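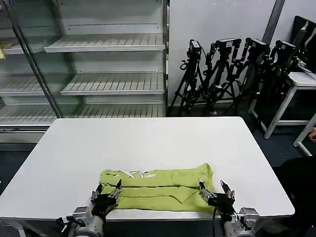
The Shirt Table: A Gallery

Every March the Howlader swim club clears out its supply room, and every March we learn how many T-shirts one club can own. This year the answer was 1,896, which beats last year and pleases no one who had to fold them.

I fold a fair number myself. I'm slow, and I have opinions. The captions below go with the lime-green batch, which was ordered from Pulten for a summer relay and arrived in a color that can be found from the far side of a parking lot. Dilani Selvanayagam picked it. She stands by it.

The long fold

We fold lengthwise first, so the shirt goes down into a long, low rectangle before anyone thinks about making it square. Lime green on a white table, every crease shows. There is no hiding a bad fold in this color, and Dilani says that was part of the appeal.

The little flap

A small triangle of fabric pointing down from the lower layer, near the middle. I get one on maybe every third shirt. The manual (two pages, written by Obaidul Rathnayake, with diagrams) says to tuck it under. Obaidul's own shirts have it too. I have checked.

The lettering

White print, big bold letters, most of them folded out of sight. Every shirt in the batch says something sensible when it's flat. Folded, it becomes the name of a small airline. We tried turning the print inward for a while, but then you can't tell the relay shirts from the plain ones in a closed box, and we spent an evening opening boxes.

The ends

The ends are where a long fold goes wrong. Get them level and the rest of the shirt more or less behaves. Let one creep and you have made a scarf. Press both down before the next turn, smooth toward the middle, and don't talk to anyone while you do it.

The table

Flat, matte, white, and the best thing in the room. Our old one had a glossy top and shirts slid around on it like eggs in a pan. I work close to the front edge - my back prefers it, and so does anyone with short arms.

The shelves

Behind the table on the left is the tall unit with the glass front and the slatted white shelves. Those long bare stretches of slats are where the shirts are meant to end up. I find them restful to look at. Dilani finds them accusing.

The slats

A word about slats, because people ask. They let the air through, which cotton likes. They also print faint stripes on the bottom shirt of any stack left there long enough, so the bottom shirt in each pile is now always an XXL, of which we have plenty. Grirkanov sells a liner for this. We use flattened cereal boxes.

The yellow thing

Top left corner, behind the glass, something small and yellow on a shelf. Obaidul says it has always been up there. I'm five foot two and have never been in a position to argue.

How they're packed

Sixteen to a box, necks all facing the same way, sizes written on the short side. The Bandari boxes are the good ones. The others give way at the bottom, usually on the stairs.

Next year

The new order is already in, 2,270 shirts, and the color is listed as "tangerine burst." Folding starts at six in the evening, as before. Bring your own snacks, and please keep anything with salsa in the hallway.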